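Huvska House Social Club: minutes of the June meeting

Posted in June by Kerubo Masanja, minutes secretary

We got going a little after half past six, once the kettle had been round and everyone had found somewhere to sit. Present were Mutua Tanui (in the chair), Muthoni Kimaro, Brian Ondieki, Tin-yau Tu and myself, with apologies from the Politis family, who are away until the end of the month. Mutua welcomed us all very kindly and said how good it was to see the turnout at the spring lunch, which he is still hearing about from people at the bus stop.

1. Minutes of the last meeting

Agreed as a fair record, with one correction. I had written that Brian would bring the urn back from Trultuvov Hall, and it was in fact Tin-yau who offered. The urn is back, and my apologies to both of them.

2. Money

Muthoni reported a balance of £1,366, with the spring lunch having brought in £400 after the food was paid for. She has set £700 of the balance aside for the autumn outing and would like it left alone, please, however tempting the new crockery may be. There was a long and very friendly talk about whether we need new crockery at all. Brian thinks the old plates have years in them yet. Mutua is less sure, having had the chipped one twice. We left it there and will come back to it when somebody has been to look at prices.

3. The tea afternoon

Most of the evening went on this, and quite right too. Tin-yau has 124 names down for it, counting the children, and we all agreed that people should come in two sittings so that nobody is left holding a cup in the corridor. The first sitting will be at two o'clock and the second at half past three, with a good gap between for clearing and laying up again. Muthoni asked that whoever is on tea keeps the pots going through the gap as well — the helpers get thirsty too.
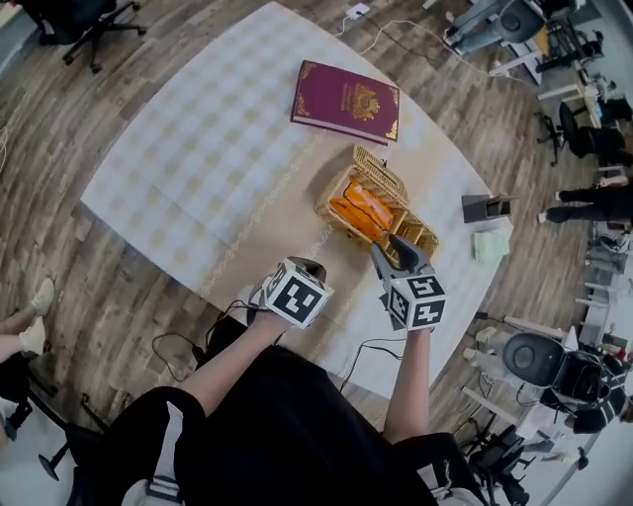
Laying the tables took us rather longer to settle than I expected. Brian was for leaving them bare and wiping down between sittings, and he made a good case for it, but Muthoni feels that people sit longer and talk more when there is a cloth on, and by the end she had brought most of us round. We shall have cloths, then, in the pale cream check with the thin gold line, and the big round table will have the wicker basket in the middle with its lid open, so that people can help themselves. Tin-yau pointed out that the small compartment at the side has nothing in it while the orange packets take up the other part, and it was agreed that sugar sachets could go in there. The maroon book with the gold corners can stay on the same table, well over to the far side from the teapots. Mutua asked for a folded cloth like the pale green one to be kept within reach on every table in case of spills, and I have made a note to look out some more.

Cakes: Kerubo (that is, me) will do two lemon ones and a ginger. Brian has promised scones, and was asked whether these would be the same scones as last year. He said they would be better. Offers of anything savoury would be very gratefully received, as we are rather heavy on the sweet side at present.

4. The autumn outing

Three suggestions so far, and the lake at Bivodero was much the favourite. Mutua has been before and says the path is level nearly all the way, with benches. Tin-yau will ring the coach people and find out what they would charge for the day. Muthoni wondered about going by train, and it was agreed that this would be lovely but that the change of platforms would be hard on some of our members.

5. Any other business

The side door is still sticking. Brian has planed it once and will plane it again.

Somebody has left a blue umbrella behind the piano. It has been there since the spring lunch and would like to go home.

Mutua thanked everybody for their patience and closed the meeting at ten to nine. The next one will be at the same time in July, and biscuits will be provided.

Comments

Politis family: Sorry to have missed it! Put us down for cheese straws and a quiche for the second sitting.

Brian Ondieki: For the record, they really will be better.

Gwen at no. 9: The umbrella is mine, I think — does it have a wooden handle? I will pop in and have a look.

Questions about these minutes: ask for Kerubo at the front desk
© Huvska House Social Club
Back to top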